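Thread, because three people asked me what I do all day with the two-armed machine and my answer did not fit in one post. Short version: I clean it, I move cables, and I distrust it.

1/ The cell is a black table, a black backdrop, two white arms with metal hands, and a white board full of blue pegs. Jekanska sold it to us as "self-maintaining." I have yet to see it hold a screwdriver.

2/ "Self-maintaining" means it pops up a message when it thinks a joint needs attention. So does my car, and no one calls that a mechanic.

3/ Morning routine. Brakes on, power off, then a hand along every shell seam on both arms. You're feeling for a panel that has lifted. The screws back out a little over time, mostly near the wrists, and the software has no idea.

4/ The manual says to check the shell screws every 500 hours. I do it every week and I find a loose one more often than I'd like. Draw your own conclusions about where 500 came from.

5/ Cables next. If you ever get one of these, ask the sales person to raise the left arm as high as it goes and leave it there while you look underneath. Watch the loops. They need slack to let the wrist turn, and slack is exactly what catches on a table corner.

6/ Bolla makes a clip for this. We bought a bag. They hold fine until the forearm rolls, and then you have a clip on the floor and a cable wherever it wants to be. I went back to wide fabric tape and re-tape it when it gets shiny.

7/ Fingers. Wipe the joints with a dry cloth. No spray, ever, whatever the guy in the training video is doing. Then curl and open each finger by hand with the power off and compare left to right. A gritty one feels like pepper in a hinge.

8/ I'm told the newer hands "sense their own wear." Ours threw fault 1534 for two weeks in January. The help page for 1534 says to contact support. Support says to see the help page.

9/ It was a bent pin in the wrist connector, by the way. Found it with a flashlight and my reading glasses.
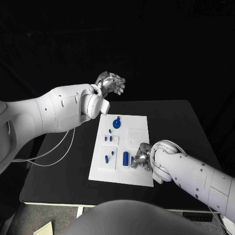
10/ Board setup. Everything on it is white plates and blue parts, the big cylinder down to the thin rod, and the whole job stands or falls on where that board sits. Move it the width of a pencil and the fingertips come down next to the rod and close on air with total confidence.

11/ Jekanska's line is that the vision "adapts to any placement." Fine. Then why does the setup sheet have a page and a half on placing the board? I follow the sheet. I also put my own pencil marks under the corners, and I trust the pencil marks more.

12/ The backdrop matters too. White arms, white board, so you want a lot of plain dark behind them. Ours is cloth and it collects lint like a cat owner's pants. Lint roller, top to bottom, before the first run. I've seen the thing hesitate over a thread.

13/ Same for the tabletop. Matte is good, but matte holds fingerprints, and under the overhead lights a greasy one shines. Damp cloth, then dry cloth, then keep your lunch away from it.

14/ Calibration: both hands go to the home pose, then each touches 9 points on the board. Takes a good while. If a single point is off, you do all of them over. There is a button marked "auto correct" and I've stopped pressing it - it makes the numbers look nicer and the grip worse.

15/ Someone will say I'm doing it wrong. Maybe! I wrote down the grip misses with auto correct on and with it off, and off won by a mile. Send me your log and I'll read it.

16/ Pegs wear as well. They're cheap plastic and they go round at the edges where the fingers pinch. I swap the small ones long before they look bad. The Orbán set fits tighter than the originals and costs less, so of course it voids something.

17/ Things I would want before I believed "self-maintaining": a cable path that stays put, screws that don't walk, and an error message that names the actual part. I'd settle for the last one.

18/ To be fair to it (once), the arms themselves have been solid. Over 2 years, no motor trouble, no brake trouble. The gearboxes are quiet. Whoever did the mechanical side should ask for a raise out of the marketing budget.

19/ For the person asking about Flirkari's cell: haven't touched one. The brochure shows no cables at all, and I would like to know where they went.

20/ Tonight it's fresh tape on the left forearm and another go at the wrist connector, which I still don't love. If 1534 comes back I'll post the help page again, in full. It's four words long.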